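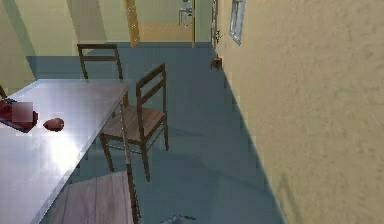
Forsyth dining room, tip of the Osteck gripper at the bottom.

Subject: Re: gripper missing from camera view after model swap
Date: 26/08/2021

On the swap to the new Osteck model, Cameron Guthrie wrote:

> Hi all,
> I have the Prukutlow arm on the mobile base in the Forsyth
> house scene, running in Prollik. In July I replaced the old
> gripper model with the new Osteck one. Since then three things
> are off.
> 1. The gripper no longer shows in the camera at the home pose.
> I used to get both fingers.
> 2. When the arm comes down near a chair seat it stops a little
> above the wood and reports contact.
> 3. Closing on a small object makes the fingers buzz. Sometimes
> the object gets thrown.
> I reinstalled the scene and it made no difference. Is my arm
> file broken, or do I have to redo the whole setup?
> Cameron

Cameron,

You don't have to redo the whole setup. Your arm file is probably fine. I went through the same swap on our copy and had all three problems. They have separate causes, so I would fix them one at a time and in this order.

First, the camera. The old gripper model had its mounting flange built in, and the new one expects a separate flange part in the arm file. If you load the new one without it, the gripper sits too far back toward the wrist and the camera looks past it. Add the flange, set its length to 73 mm, and reload. Don't move the camera to make up the difference. I did that the first time and then every saved pose was off.

After the reload you may still get only a bit of gray metal at the bottom of the view at home pose. That is normal with the wide setting. If you want more of the fingers in view, tilt the camera down 2 degrees and save that in the mount file. The scene file keeps its own copy of the camera, and it will overwrite yours if you save there.

Check it against something with straight edges before going on. I park the base beside the long table and compare the table edge in the camera with the same edge in the scene viewer. The shiny top is no good for this. The bright patch moves when the camera moves, and it is easy to chase the highlight and think the mount is drifting. Use the edge or a chair leg.

Second, the early stop over the chair. The chair has two shapes in the file, the one you see and the one used for contact. In our copy the contact shape was a plain box that stood higher than the seat. It did no harm with the old gripper, which had a generous contact margin switched off by default. The new one has it on. Turn on the contact overlay in the viewer and look at the seat from the side. If the box is above the planks, rebuild it from the seat mesh and leave the backrest as separate pieces. Then put a small object on the seat and let the scene settle before you bring the arm in.

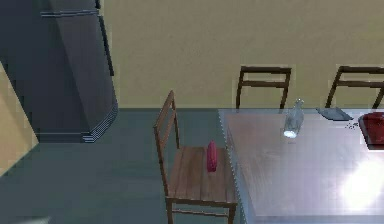

With the arm parked out of the way, run the settle step and watch the small object on the seat for any creep or tipping. If it stays upright, the seat shape is good enough. Do the same for whatever you keep on the table. A bottle is a good test – it has a high center of mass and will show a bad tabletop shape before a dish does.

The other chairs take their contact shape from a different file in our copy, so fixing one did nothing for the rest. Check yours before you assume they are all done.

Third, the buzzing. The new model ships with stiffer finger joints. At the old time step the solver can't keep up and the fingers bounce on the object. You can soften the joints or shorten the step. I shortened the step and left the joints alone, so the grip force still matches the data sheet values we tuned against. It runs slower, which matters if you do long batches. Also raise the solver iteration limit. Mine is set to 977, which is only what was left after a lot of trial and error, and lower will probably work for you. I would not copy it blindly.

For the closing test, load the test script from the tools folder and let it open and close on one object for up to 2,000 cycles. Write the finger position to the log each time. A healthy pair gives a flat line. If one finger lags, look for a leftover mimic joint from the old gripper in the arm file. I had one, and it fought the new drive the whole time.

Save a copy of the arm file after each of the three fixes and put the change in the file name. When something goes wrong later you can step back one fix.

If the camera is still looking past the gripper after the flange goes in, post the flange section of your arm file and the mount file. Leave out the scene file, it's too big for the list.

Regards,
Prollik list, arm and gripper models

Contact the list owner | Copyright Prollik users list | Back to top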